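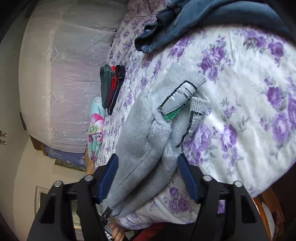

Packing light (or trying to)

21/07/2022

I have a confession to make. I am a terrible packer. Four days in Hodton last summer and I took so many clothes that the zip on my case gave up at the station, and I had to hold the thing shut with a dressing gown cord all the way there. So this year I decided I was going to be sensible. One small rucksack, two pairs of shoes (one of them on my feet) and no "just in case" pile.

The trip is a walking one, along the river from Sendgate up to Wallent, staying in little guest houses on the way. We did a bit of it in February and it was so muddy we turned back at the second stile, so I've been itching to get back and do it properly. The whole path is roughly 90 miles, which sounds like a lot until you split it up, and then it sounds like a lot every single day!

My first go at the bag was a disaster. I laid everything out, felt very pleased with myself, and then couldn't lift it. The trouble is that I pack for every version of the weather and every version of me. There's the me who reads three novels in a week (she has never existed) and the me who might get asked to a smart dinner in the middle of a field. Out went the novels. Out went the nice sandals. I kept the hairdryer in until the very last round and then rang the first guest house, who said they've got one in every room, so that was that.

What I won't give up is something warm for the evenings. I know it's July and everyone is melting this week, but I get cold the minute I stop walking, and there's nothing worse than sitting outside a pub with your teeth chattering while everybody else is in a T-shirt. Fleece is bulky, yes, but it squashes down if you're firm with it, and it makes a decent pillow on the train.

Socks are the other thing. I used to take a fresh pair for each day and now I take three good pairs and wash them in the sink. Roll them up in a towel and stand on it, then hang them over the shower rail – mine are nearly always ready by breakfast. If they're not, they get pinned to the back of the rucksack and I look ridiculous until lunchtime.

Food I'm still arguing with myself about. There's a café called Escobar just past the lock at Sendgate that does enormous cheese scones, and I'm planning to buy at least two before we set off. After that it's a long stretch with no shops at all, so I've got oatcakes, a bag of nuts and some of those squashy fruit bars that always end up at the bottom covered in fluff.

Anyway, the bag is now down to a weight I can swing onto my back without making a noise. I still need to find my waterproof trousers, which were definitely in the cupboard under the stairs and now definitely aren't. If you've walked the Wallent end and know whether the footbridge is open again, please leave me a comment, as the map I've got is ancient and the detour looks horrible.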